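Home | Kitchen | Laundry | Workshop | About

We use cookies to keep this site running. Accept | Settings

Small stuff eats my workbench. Tape, pencils, the good scissors – it all creeps out until I've got a space the size of a dinner plate to work in. So back in September I went vertical, and I'm never going back!

My best tip is to hang one rail before you buy any organizers. Live with it for 8 days and see what you keep reaching for. 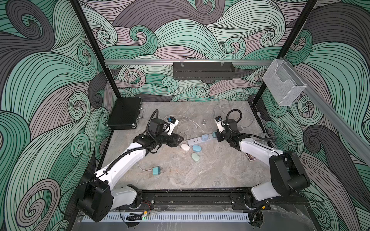

Rail across the back, basket in the middle, mesh pocket at the right.

Baskets with holes are great because sawdust falls through (keep a tray underneath, or you'll be sweeping). Clear pockets are for the things you forget you own. I leave 16 inches between the rail and the tabletop so my glue bottles still fit – measure your tallest one first.

Wipe the rails down with a little dish soap every month or so.

– Nayeli

Get my tips by email! Sign up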